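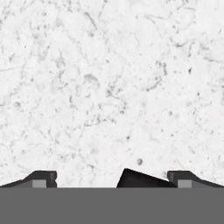

Fig. 1. Wrist view over the marble counter, simulated kitchen. Gripper fingers left and right, with a black wedge-shaped piece between them.

Unit 6: Teaching by doing it yourself

Reading for this unit is the Markanari report, sections 2 and 4. Skip section 3, which is mostly a sales pitch for their hand controller.

The claim you'll meet everywhere is that showing a robot a task is easy. You pick up a controller, move the arm through the job, save the recording, and repeat until you have enough. Then a program learns to copy you. I want you to be suspicious of nearly every word in that description, starting with "enough."

Look at Fig. 1 again and ask what you could decide from it. You have two fingers, a lot of stone, and very little to tell you how high the hand is. A person driving the arm usually has other views to lean on, or can swing the camera about. If the learner gets only the wrist view, it's being asked to copy choices made with information it never had. The Markanari report mentions this in one sentence and then gives a success rate as if the matter were closed.

6.1 By hand or by remote

Guiding by hand means you hold the arm and push it where it should go. You feel the weight and you feel contact. The trouble is that your own body gets into the camera views, and big arms are tiring to push.

Remote control means a controller, a headset, a second small arm, or a keyboard if you hate yourself. Your body stays out of the way. You also lose most of your sense of touch, and people make up for it by going slowly and stopping a lot. The learner copies the stops too. I've watched trained policies pause over a counter for no reason except that the driver used to pause there.

In simulation, remote control is the only one of the two we can do, so that's what the lab uses.

6.2 How many recordings?

The Maren task set comes with 400 recordings per task. The Losodik set has 1,000. Neither group explains the number, and I doubt there's much behind it beyond how long people were willing to sit there. Last term our own lab made 142 recordings of the kitchen task, and 66 were left after we threw out those with dropped objects, long stalls, or a driver who forgot to end the recording. Keep that ratio in mind when a paper reports only the final count.

Throwing out bad recordings sounds like plain good sense. I'm less sure. If every example you keep is clean, the learner never sees how to get out of trouble, and it will get into trouble.

6.3 Holding is the easy part

Large appliances are where the tidy story starts to wobble. A blender has a narrow place to grip, a heavy end, and a handle sticking out to one side. In simulation, whether it stays put in the hand depends on friction and mass values that somebody typed in. Set the friction high and any sloppy grip will do, so the driver learns sloppy grips and passes them on. Check those values before you praise anyone's results, your own included. 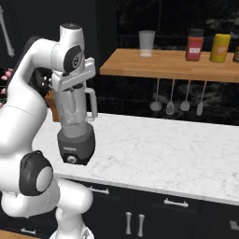

Aravena, in a written comment on last year's version of these notes, called this unfair to simulation: a sloppy grip can be caught by rerunning the same recording with lower friction, and you can't do that on a real counter without breaking things. The comment goes on to say that most teams with real arms don't test their grips at all.

Fair enough on the second point. On the first, yes, you can rerun it, and I'd like to see more papers that did. A rerun also plays back the same motions with no driver correcting them, so a failure could come from the grip or from small drifts adding up. You'd have to separate the two, and that takes more than one rerun.

6.4 For lab

Record the kitchen task using the wrist view only, then again with the side view added. Use the same driver for both. Save everything, including the failures, and write down why you stopped each one. Then lower the friction and play all of them back.

Your write-up should say which recordings you'd drop and what rule you used. "It looked bad" isn't a rule. Due at 5 p.m. on the last day of the unit, through the course page.

Course notes, Unit 6. Questions to the teaching office. © Department course materials, please don't repost. Back to top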